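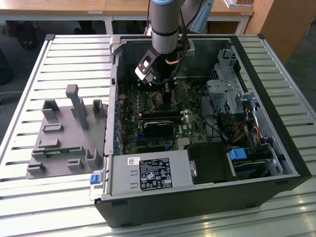
*La tour Dell couchée sur la table à lattes, panneau latéral retiré.*

19 juillet 2024

Journée passée presque entière sur la tour. C'est la fiche 2 244 de la liste Brustisent, celle que je repoussais depuis avril. Kedir Hadgu m'a écrit tôt pour demander si on la garde entière ou si elle part en pièces chez Plornonik. J'ai répondu que je lui dirais ce soir.

Je relève d'abord ce qui se voit, boîtier ouvert. L'alimentation est en bas, à plat. La cage à disques grise, perforée, est dans l'angle du haut, et le faisceau orange, jaune et rouge passe juste en dessous. J'aime bien les pièces bleues de ces boîtiers, on sait tout de suite où mettre les doigts. Pour les câbles noirs c'est moins clair, ils font des boucles sur la droite de la carte mère et il faut les suivre un par un.

J'ai perdu du temps à chercher le petit tournevis. Il était dans la poche de ma veste, celle que je ne porte plus.

Ensuite le processeur. Le cadre de maintien est en métal embouti, avec un levier sur le côté droit, et le dessus de la puce est d'un gris un peu rosé, légèrement voilé. J'ai noté le triangle blanc imprimé sur la carte, près du coin supérieur gauche du cadre. Les barrettes se logent de part et d'autre, un groupe de connecteurs noirs au-dessus, un autre au-dessous, avec des loquets blancs aux extrémités. Les condensateurs à gauche ont le dessus argenté et brillant, je les ai regardés un moment à la lampe.
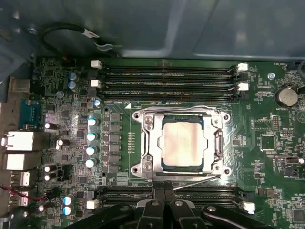 ## Après le déjeuner

Mangé vite, des restes de lentilles. Il faisait lourd et j'ai laissé la fenêtre ouverte malgré le bruit de la rue.

Kedir a rappelé. Bakos prendrait les processeurs à part, Wuramier ne veut que les boîtiers complets. Cela ne m'arrange pas, j'avais déjà préparé les sachets. On a convenu que les pièces seraient rangées avec le numéro de fiche, et que la décision attendrait son passage. Il apporte deux cartons et du ruban adhésif, le mien est fini.

J'ai repris mes notes au propre, côté connecteurs surtout - mon écriture du matin était illisible par endroits.
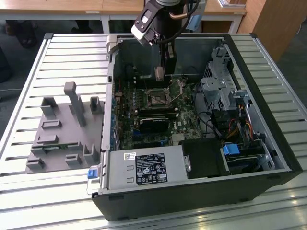

*Le socket vide, avec son cadre et son levier. La languette bleue du disque est en bas à droite.*

Reste à faire : les étiquettes, le mot pour Brustisent, et racheter des sachets de la petite taille. Mal au dos ce soir. Je me couche tôt.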